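Grakside Loop Station Two: Eleven Weeks of Stepping on It

I play in a two-piece. Palesa Molefe sings and plays bass, I play guitar and whatever else needs doing, and there's no drummer because our drummer moved to Sutville and took his van with him. So we are exactly the people Grakside has in mind with the Loop Station Two, a floor looper with two tracks, a built-in click and a list of promises on the box that I'll get to.

I should say up front that I don't much like loopers. I've sat through too many opening sets where a guy spends four minutes building a wall of sound and then doesn't know how to get out of it. Palesa wanted one. We split the cost, and it has been on my side of the stage ever since, so I'm the one writing this.

What it does

Two stereo tracks, each with its own footswitch. A third switch stops everything. You can lock the two tracks together so they stay in time, or let them run free. There's a headphone jack on the back for the click, a line in for a phone or a keyboard, and enough memory for 26 saved loops. Afolabi makes a looper in the same price range that saves 91, and for a while I thought that would bother me. It hasn't. I've used five.

The sound is fine. I ran the same guitar part into the amp with the pedal in the chain and then without it, and if there's a difference I couldn't pick it out. Palesa says the bass loses a little bottom on playback. I hear it some nights and not others, and I suspect the rooms more than the box. Grakside's claim that loops come back "warmer" is the sort of thing companies say. They come back the same. That's what I want from a looper and I wish they'd just print that.

The switches

My biggest complaint. The left and right switches are close together, and I wear boots. In our first show with it I started the second track when I meant to stop the first, in the quiet part of a song that only has one quiet part. You learn where to put your foot, sure. But the older model had more space between the switches and a taller middle one, and I can't see what was gained by squashing everything up. The case isn't even smaller.

They also click. On a loud stage you won't care. At home, recording with a mic anywhere near the floor, you will.

The click track

This was the feature we bought it for, and it's the one I trust least. You set a tempo by tapping, the screen shows it, and your first loop is supposed to snap to the nearest bar when you close it. When it works, you feel like a better player than you are. When your foot is a hair late it rounds up instead of down, and now you have a verse with an extra beat of nothing at the end. There is a setting to change how forgiving it is. It's in the third menu, and the manual gives it one sentence.

I turned the snapping off in week two and haven't turned it back on. Closing a loop by ear is a skill, and I'd rather have it than lean on a box that guesses.
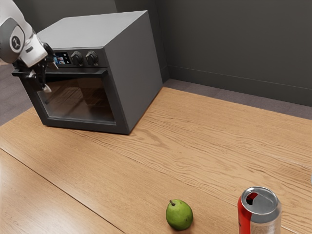
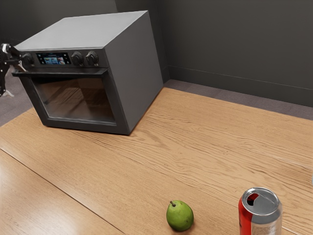
The countertop oven, two views.

Live

We've done six shows with it now. The best was upstairs at the Planstead, where the sound person, Fionnuala Brennan, asked for the looper on its own channel and kept my live guitar on another. Do this if you can. When everything comes out of one amp the loop and the playing turn to soup by the second chorus, and no pedal is going to fix that for you. The Loop Station Two has separate outputs for each track, and that may be the best thing about it, though the box hardly mentions them.

The worst was an outdoor thing in the afternoon. The screen is close to useless in sunlight. I couldn't read the tempo or tell which saved loop I was on, and the lights around the switches, red for recording and green for play, both looked like no light at all. We dropped two songs from the set. I've seen people online say they cup a hand over it, and good luck to them doing that while holding down a chord.

It has never crashed. I want to be fair about that. It's been kicked, it's had beer near it, and it has come back on every time with the loops still there.

Power and updates

No battery. It comes with its own adapter and it's picky; my regular pedal supply made it hum, so now there's one more brick under the board. The cord on the adapter is short enough that I had to buy an extension for the Planstead show.

There has been one update since we got it. You plug into a computer, download a program, make an account (why?) and wait. Mine took 40 minutes and failed the first time. The notes said it improved "overall stability." I noticed no change of any kind, including to the rounding problem, which has its own thread on the Grakside user board with 3852 views and one reply from the company saying thanks for the feedback.

Would I buy it again

Used, yes. New, I'm not so sure. If you already know how to close a loop and you just need two tracks that stay put, it does that well and it's built like a brick. If you're hoping the click will keep a drummerless band tight, try it in the store first, with your own shoes on, and close a dozen loops before you pay.

Palesa would give it four out of five. She doesn't have to step on it. I'm at three — three and a half on nights when we get the separate outputs — and I've already started looking at switch toppers to raise the middle one up a bit. If anybody has found a set that fits the Two, leave a comment. The ones made for the old model don't.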